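Why Did the Robot Squeeze the Toothpaste?

Robots are very good at doing what they are told. You may know people who wish you had the same problem. But doing exactly what you're told can go badly, and a robot called Lolleck once proved it all over a bathroom shelf.

Lolleck was built by a company named Clumari to help people who have trouble using their hands. Its job that morning was simple. Pick up a tube, put it in a cup, let go. It had done this 546 times without a mess. On the next try it picked up the tube, put it in the cup, and did not let go. It squeezed. Then it squeezed harder. The cap left in a hurry, and so did the toothpaste.

Was the robot angry? No. Robots don't get angry, even at toothpaste. What it had was a bad sensor.

A sensor is a part that tells a machine what is going on. You have plenty of your own. When you hold an egg, your fingertips send messages to your brain: that's firm enough, stop there. Lolleck had a small sensor in its gripper to do the same thing. A wire leading to it had bent back and forth so many times that it cracked inside its rubber cover, where no one could see. After that, the sensor sent the same message over and over. The message was zero.

Zero means "I am not holding anything." So Lolleck closed its gripper a little more, checked, got zero, and closed it a little more. From the robot's side this made perfect sense. From the toothpaste's side it was a disaster.

Tubes are hard for grippers anyway. They are soft in the middle and stiff at the flat end, and they change shape while you hold them. People who teach grippers to do this job often work the jaws by hand first, standing a tube in a small cup again and again so the computer can learn from it.

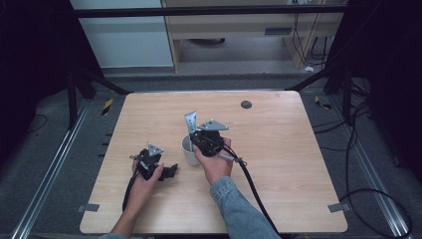 Shiuli Sultana wrote in to ask why the robot couldn't just look at the tube and see that it was getting flat. Good question, Shiuli. Lolleck did have a camera, but its program used the camera for finding things and only the sensor for holding them. It could see the flat tube perfectly well. It had never been told that this was bad news.

The engineers made two changes. First, they set a limit, so the gripper can never squeeze past a certain point, whatever the sensor says. Second, if the sensor says zero while the jaws have stopped moving, the robot opens up, backs away, and calls for help. The wire was replaced too, and now it gets checked on a schedule.

A squashed tube is funny. A squashed finger isn't. That's why you keep your hands away from a robot gripper unless a grown-up who knows the machine says it's okay, and why you should find out where the stop button is before you need it. It is usually big and red, for people in a hurry.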